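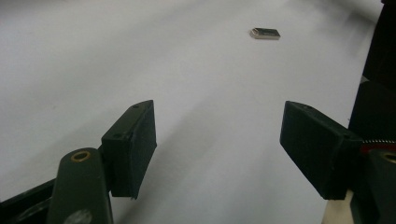 Comparaison de deux jeux de doigts sur préhenseur tenu à la main
Notes de l'orateur – version du 27 mai 2018
Karthikeyan Alva, atelier Nondlow

Diapo 1 – Titre

Se présenter en une phrase. Citer Oi-ling Yang (conception des doigts) et Babak Mazandarani (dépouillement). Les questions à la fin, sauf si quelqu'un bute sur le vocabulaire.

Diapo 2 – Question posée

On dispose du préhenseur à main Unbridge, deux doigts, ouverture symétrique par engrenage, caméra solidaire du corps. Deux jeux de doigts se montent dessus sans changer les bras : les doigts rigides imprimés (jeu A) et les doigts à face souple, fournis par Polletier (jeu B).
Question : lequel garder pour la saisie de petits objets métalliques plats, posés sur un plan clair, sans rebord contre lequel les pousser ?
Préciser tout de suite que les objets textiles et les flacons sont hors sujet. Ils ont été traités en janvier par Ka-ming Siu, rapport disponible sur demande.

Diapo 3 – Pourquoi des objets plats

Un objet mince offre très peu de flanc. La prise se joue sur le bord inférieur du doigt, presque pas sur la face interne. Un doigt qui arrive deux millimètres trop haut passe au-dessus de l'objet et se referme à vide.
Deuxième difficulté, côté caméra : les doigts sont sombres, le plan est clair, l'exposition automatique hésite. Le métal brossé renvoie un reflet sur une arête et presque rien ailleurs. Y revenir diapo 7.

Diapo 4 – Montage

Jeu A : blocs imprimés, teinte très foncée, surface légèrement rugueuse laissée brute. Fixation par vis. Bague couleur laiton au pivot de chaque bras.
Jeu B : même entraxe de vis, même longueur utile, face interne en élastomère.
Plan de travail blanc mat, éclairage du local, pas de lampe d'appoint. Laisser les ombres portées était un choix : on voulait les conditions de l'usage courant.
Enregistrement par le contrôleur Fu, une voie pour l'ouverture, une voie pour l'image. Horodatage commun.
Ne pas détailler le contrôleur. Si question : Chih-ming Yang est dans la salle.

Diapo 5 – Protocole

Un objet à la fois, posé à plat, orientation tirée au sort. L'opérateur part doigts ouverts, à distance, approche, ferme, soulève, maintient six secondes, repose.
Prise réussie : l'objet quitte le plan et y reste jusqu'à la fin du maintien. Tout le reste est un échec, y compris une prise par un coin qui glisse à la cinquième seconde. Critère sévère, assumé.
Une seule approche par essai. Si l'opérateur rouvre et recommence, l'essai est compté en échec et noté « reprise ».
143 essais retenus, les deux jeux confondus. Dix écartés pour perte de la voie image. Donner ces deux chiffres à l'oral, ils ne sont pas sur la diapo.

Diapo 6 – Résultats, prise

Commenter le graphique de gauche à droite, sans lire les étiquettes.
Jeu A meilleur quand le grand axe de l'objet est parallèle aux faces des doigts. L'arête droite du bas accroche le bord et la fermeture suffit.
Jeu B meilleur quand l'objet est de travers. La face souple se déforme, l'objet pivote et s'aligne pendant la fermeture. Avec le jeu A, même situation, il s'échappe vers l'avant.
Échecs du jeu B : l'élastomère frotte sur le plan et se replie sous le doigt. Visible sur la voie ouverture, la courbe marque un palier avant la butée.
26 reprises au total, en majorité sur le jeu A. Ne pas en tirer plus. L'opérateur connaissait mieux le jeu A et s'autorisait sans doute davantage à corriger.

Diapo 7 – Résultats, image

Le point qui intéresse les gens de la vision, ralentir.
En approche, les deux doigts encadrent l'objet mais restent loin derrière lui. Dans cette phase, la segmentation trouve l'objet sans difficulté. Elle le perd quand il entre dans l'ombre d'un doigt, et plus souvent à gauche qu'à droite avec notre éclairage.
Le reflet sur l'arête sert de repère tant que l'angle ne change pas. Dès que l'opérateur incline le poignet, il saute d'une arête à l'autre et le centre estimé saute avec lui.
Exposition verrouillée avant l'approche : nette amélioration. Première recommandation pratique de l'exposé, à dire deux fois.
Couleur des doigts : Oi-ling a proposé une impression en gris moyen. Pas encore testé. Ne pas promettre de date.

Diapo 8 – Usure et remontage

Jeu A : léger écrasement de l'arête inférieure en fin de campagne, mesurable au pied à coulisse, sans effet constaté sur la prise.
Jeu B : décollement de la face souple à un angle, recollée une fois.
Le changement de jeu impose un nouveau réglage du zéro d'ouverture. Oublié une fois, série refaite en entier. Le contrôleur ne signale rien dans ce cas – vérifier à la main, doigts fermés, avant le premier essai.

Diapo 9 – Limites

Un seul opérateur. Un seul plan de travail. Force de fermeture non mesurée, seule l'ouverture l'est, donc pas de comparaison d'effort possible entre les deux jeux.
La rigidité des bras n'a pas été isolée. Une partie de ce qu'on attribue aux doigts vient peut-être du jeu dans les pivots.
Si on me demande la transposition sur un bras motorisé : pas d'essai fait, répondre cela et s'arrêter.

Diapo 10 – Choix et suite

On garde le jeu A pour les objets plats, avec exposition verrouillée et consigne d'alignement du poignet avant fermeture. Le jeu B reste monté sur le second préhenseur pour le tout-venant.
À faire : arête inférieure chanfreinée sur le jeu A, deux angles à comparer. Second opérateur, probablement Ka-ming. Capteur d'effort si le budget passe.
Fichiers des doigts et script de dépouillement sur le partage Nondlow, dossier doigts_plats. Le script attend les deux voies dans le même répertoire.

Réserve, si le temps le permet

Courbe d'ouverture d'un essai réussi et d'un échec superposées. Montrer le palier. La légende est inversée sur la version imprimée, corrigée à l'écran.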